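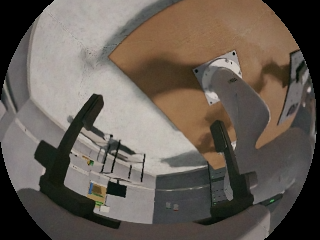

Stedine Swift and Sparrow Boxes: second progress report to the Ponum Fund

Period covered: spring through the end of September

Where we are

The grant pays for 48 nest boxes on buildings in Stedine and for two seasons of watching them. At the end of September, 41 were up. The remaining seven are in our storage room, where they are very well protected from the weather and of no use to any bird.

Five of those seven were meant for the old grain store on Mill Lane, built in 1916 and apparently not repointed since. Our installer put a drill to the north wall, a fair amount of the north wall came out, and we stopped. The owner has been gracious and would like the hole filled. We have asked the school next door if it would take the boxes instead and expect an answer in November. The other two need a taller ladder truck than the one we rented.

The boxes

We bought them from Voß, as set out in the proposal. They are good boxes. They are also heavier than the catalog led us to believe, and every bracket had to be swapped for a thicker one. This cost $1130 that was not in the budget. We covered it by printing fewer leaflets, a sacrifice the town has borne calmly.

The entrance holes on the first delivery were cut for starlings. Voß replaced the front panels without argument, but it took five weeks, and those boxes went up after the swifts had already made other plans.

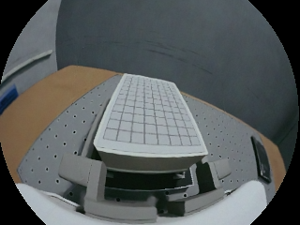

Occupancy

Nine boxes were used this season. Four had house sparrows, three had swifts, one had great tits who had not read the project description, and one had wasps. We count the wasps as occupancy only in the sense that the box was occupied. It was left alone until they were done with it.

Three pairs of swifts in a first year is better than we promised you. All three were on the library, on the side where we played recorded calls at dawn and again in the evening. We got two complaints about the noise and one request to turn it up. Next year the speaker starts at 6 a.m. instead of 5 – the library's neighbors asked nicely, and then less nicely.

We don't have fledging numbers we would want to defend. Watchers saw young birds at the entrance of two swift boxes in July, and after that the record sheets get thin. People went on vacation. We should have planned for this and will have a proper rota next summer.

Public events

The evening walks drew about 200 people over the season, most of them to the one where the bakery gave out rolls. The Skernidach walk was rained out twice and will be tried again in May.

Money

Spending is on track apart from the brackets. The ladder truck line is used up, and we would like to move what remains under "signage" to cover one more day of rental. Please let us know if that needs a form. We assume it needs a form.

Next six months

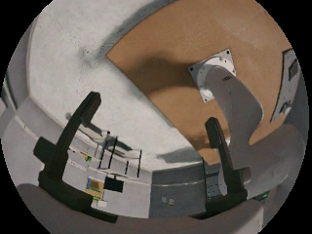 Before winter

Fill the hole in the grain store. Settle the school question. Clean out the sparrow and tit boxes, and the wasp box last.

Before the swifts return

Put up the last seven boxes, check every bracket, and move the speaker two windows along so it points at the parking lot.

The next report will reach you in April.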